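Kanmont Community Hall — Spring Walk-Through, Checklist and Comments
Inspected 10 April 2019 by Madalena Aguiar
Copy to: Teresa Macedo, Valente House office

Thank you to everyone who moved their coats and boxes before I came round, it made the whole thing so much quicker! Items are marked OK, FIX or WATCH, and as usual I have let myself run on a bit in the comments.

1. Front doors and exits
Both leaves open fully from inside — OK
Exit signs lit — OK
Side exit clear — FIX
Comment: The folding chairs have crept back in front of the side door. I know it is the handiest spot after the Andirness choir practice, and I am as guilty as anybody, but please, let's get them onto the trolley the same night. The front door closer is much gentler than it was in November and no longer tries to take your heel off.

2. Floors and stairs
Stair nosings tight — FIX (3rd step, left side)
Handrail firm — OK
Mats lying flat — WATCH
Comment: The loose nosing needs two longer screws and ten minutes of somebody's time. The mat by the kitchen curls at one corner. I have turned it round to see if it settles down, and if it doesn't we should buy a new one before somebody carrying a tray of hot tea finds it for us.

3. Woodwork and panels
Surfaces free of splinters — OK
Edges sound — OK
Marks and smudges — WATCH 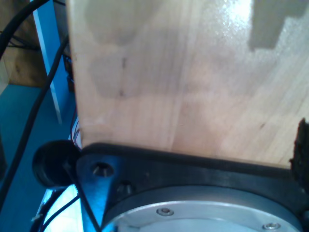 I ran my palm along every edge a child might grab, and then went back over the low ones with a glove, the old stocking trick my mother used on her furniture being a little undignified in company. Any wiping down should be done with a damp cloth and mild soap, please, and none of the lemon spray, which leaves the floor underneath as slick as a skating rink.

4. Kitchen
Fire blanket on hook — OK
Extinguisher gauge in green — OK
First aid box stocked — FIX
Comment: We are down to the very small bandages, the kind that wouldn't cover a paper cut. Teresa, could you add a box to the next Trarkuven order? The fridge is cold and clean, and whoever labeled the shelves has my lasting gratitude.

5. Electrical and network equipment
Outlet covers whole — OK
Extension cords put away — OK
Vents on equipment kept clear — OK

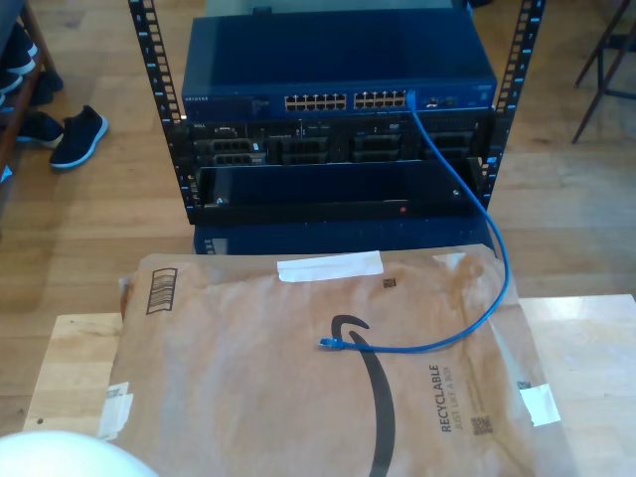

Item 5: equipment rack with the blue Netgear switch.

Comment: Please don't rest cups, programs or hats on any of the equipment, however inviting a flat surface may look. The long orange cord from the winter fair has a nick near the plug, so I have taken it home to be thrown out — do not go hunting for it.

6. Outside
Path lights working — FIX (2 out, by the gate)
Gutters clear — OK
Gate latch — OK
Comment: The lights want new bulbs and nothing worse, as far as I can tell. I have asked for a quote on regraveling the path and will pass it along when it comes.

Still to do before the next walk-through: side exit, stair nosing, bandages, gate lights. If you finish one, initial the sheet on the office door and put the day next to it.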